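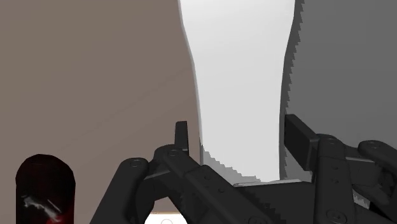
January, bench notes, pack room

Second Braloren module came off the cycler at 7:40 this morning. That makes 1,000 cycles at the fast-charge profile, same as the first one. Both are on the shelf resting before the capacity check. Don't move them, the sense leads are still on.

Module 1 capacity check is done and the curve is in the shared folder. The knee at the low end is softer than on the fresh reference. Cell group 4 sags before the others under load. I swapped the sense wire and ran it again with the same result, so I'm treating it as the cells.

Chiller loop: the Gekham pump is noisy again at low speed. Bled the loop, topped up the coolant, still noisy. It holds flow, so I left it running. If it trips overnight the cycler will stop on its own and has to be restarted by hand from the last saved step - not from the top.

Contactors from Pramatport arrived, 2 in the box, we ordered four. Wrote to them. One is going on the test rig now, and the other stays in the drawer as a spare until the rest turn up.

Beltrán want the pack to be able to give 300 amps from cold for their delivery van. We haven't tested below freezing at all yet. The cold chamber is booked until the end of the month, so that waits.

To do:
- capacity check on module 2, same steps as module 1
- torque the busbar bolts again on the rig
- new fuse for channel 3
- ask whether the van spec is peak or continuous, the sheet doesn't say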